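Home Laundry Washing machines Front loaders Spares Delivery Contact

Tostent front loader, silver-grey

We stock this one because people ask for it. The maker's leaflet calls it "the last washing machine you will buy", and we would take that with a pinch of salt. It is a plain front loader with a round door and a drum that holds 9 kg on paper. Fill it to that and your towels will come out creased and cross. Two thirds full is a fairer load.

There are 13 programmes. Edmund Urbańczyk in our Trerkonby shop ran through the lot and reckons he would use four of them. The one named Fresh Air seems to be a short rinse with a nicer name. Eco takes most of an evening, so start it after tea if you want to hang things out before bed.
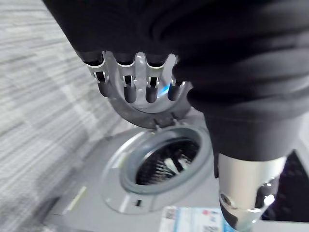

Tostent front loader with the door open. Bowl-shaped window, thick grey rim.

The door is the part we have fewest doubts about. It swings wide enough to get a double duvet cover in without a fight, and the glass wipes clean with a damp cloth. Leave it ajar between washes. The leaflet says the seal "resists odours", but Halina Gajewski has had one at home since January and hers smelt musty within weeks of being kept shut.

Spin speeds go from 600 upwards. We can't confirm the claim that it is "whisper quiet" at the top end, and on a wooden floor we very much doubt it. The feet adjust with a spanner, which you will have to find yourself.

Drevel hoses fit. Coughlan ones need an adaptor, whatever the packet says.

Delivery is free within Trerkonby. We take the old machine away if it is already unplugged and drained. No Sunday drops.

The extended cover costs extra and leaves out the door seal, the filter and anything the engineer decides is fluff. Read it before you pay for it.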